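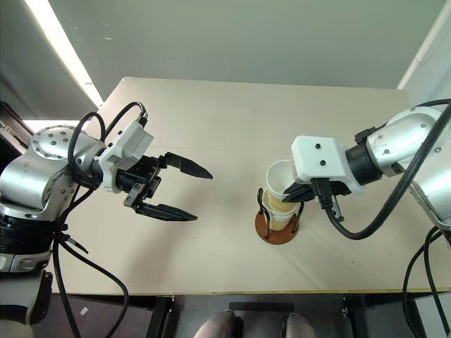
Pile de gobelets en papier dans son support en fil noir à socle rond, sur table beige clair.

Imprimer cet article | Envoyer par e-mail

Rubrique : Vie des locaux > Fournitures et consommables

Gobelets en papier : rangement et réassort

À compter du 31 octobre, les gobelets en papier des salles de pause d'Ollon et de Fadden sont présentés en pile verticale, dans un support à socle. La distribution en sachet ouvert est supprimée sur les deux sites. Le site de Kong conserve son installation actuelle jusqu'en décembre.

Le support se pose à plat, à distance du bord de la table et du point d'eau. Les gobelets sont empilés ouverture vers le haut. On prélève celui du dessus par le bord, sans pincer la paroi : deux gobelets qui restent emboîtés se séparent par une légère rotation. Un gobelet déformé est retiré de la pile, car il bloque les suivants.

Réassort. Un carton contient 300 gobelets. Le relevé du dernier trimestre donne 1 923 gobelets consommés pour Ollon et Fadden, dont 92 écartés avant usage (bord écrasé, fond humide, chute au sol). Six cartons n'ont donc pas suffi et le complément a été prélevé sur la réserve de Kong. La commande suivante, passée auprès de Plultari, tient compte de cet écart.

Le sachet entamé est refermé et remis dans le carton, lequel reste au sec et hors sol. On ne complète pas une pile au-delà de la hauteur maintenue par le fil : la partie libre penche et les bords s'ovalisent. Lors du remplissage, les gobelets restants sont replacés au-dessus des nouveaux.

Entretien. Le socle s'essuie avec un chiffon à peine humide, puis un chiffon sec. Pas de lave-vaisselle, pas de trempage. Le fil se nettoie pile retirée.

Les supports manquants ou tordus sont à signaler à So-ying Hsieh pour Ollon, à Elīna Petrauskas pour Fadden. Indiquer la salle et l'emplacement. Les demandes de gobelets d'un autre format passent par le formulaire habituel des fournitures.

Contact | Mentions légales | © Services généraux, tous droits réservés | Haut de page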